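Trasonura versus Brinida: what we got from a month with two grippers
Speaker notes, Tamayo workshop, Sunday morning slot

Slide 1. Title
Say who I am, say what I do at Cisgate, move on. The chair wants us done before lunch, so skip the company history.

Slide 2. Why we bothered
Both vendors told us their gripper handles "everyday containers." Ask the room who has heard that line. Wait for hands. We had a real need: move open plastic baskets on and off a table, stack them, unstack them, all day. No one on our side believed either sales sheet, me included. I still only half believe our own results, and I'll say where.

Slide 3. The setup
Same arm, same table, same controller settings for both grippers. 160 trials each. We threw out the first batch in July because somebody had changed the speed limit between runs and it made Brinida look great. Own up to this. It's the part people will remember and it should be.

Brinida is the wide two-finger unit. Trasonura has narrow fingers with soft pads and a wrist sensor. Don't read the specs aloud, they're on the handout.

Slide 4. Results, first pass
Trasonura: 128 clean out of 160. Brinida: 114 clean out of 160. Leave it up for a few seconds, then tell them not to write it down yet. "Clean" meant lifted, moved and set down without a person stepping in. It did not mean set down straight. A basket that landed half a hand off its mark still counted, and I argued against that and lost.

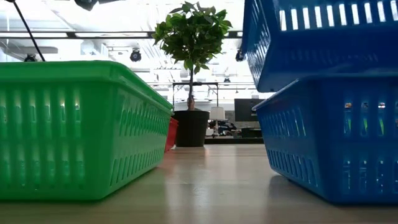 Slide 5. Rims and slots
The rim decides most of this, and neither vendor talks about it. Pad material gets a whole page in the brochure. But on a basket like these, with a thick lip on top and two bands of slots in the side, the finger has very few good places to go. Point at the blue one up in the air and how far it tilts. A tilt like that is fine with an empty basket. Put loose parts in it and they all slide to one end, and now the load is different from the one you planned for. Our scoring had no column for tilt. The next one will.

Also worth a minute: the slots fool the depth camera. It sees through them and reports whatever is behind. We lost a fair number of picks on both grippers that way, and I can't blame either vendor for it. Shiny tabletops don't help. If someone in the room has fixed this without buying a second camera, I want to talk to them at the break.

Slide 6. The wrist sensor
Trasonura charges extra for it. Does it earn the money? I don't know. We switched it off for a short run and the numbers hardly moved, but the run was too short to lean on. The vendor says we tuned it wrong. Could be. If it takes a vendor visit to tune it, put the visit in the price.

Slide 7. Wear
Over 200 cycles on one set of pads before we swapped them — that includes warm-up, so don't compare it with the trial count. The pads looked fine to me. Then again, I said that about the last set, the week before one peeled.

Slide 8. What I'd buy
People will ask, so answer. For empty baskets, whichever is cheaper. For full ones, neither, until I've seen them run with weight inside. Brinida has promised us a longer finger. I'll put it on a slide when it's bolted to the arm.

Slide 9. Questions
Likely ones: why not suction (slots, nothing to seal on), why not a hook under the rim (we're building one, ask me next time), can they have the raw logs (yes, email Cisgate, leave out the July batch).

If time is short, drop slide 7. Keep slide 3.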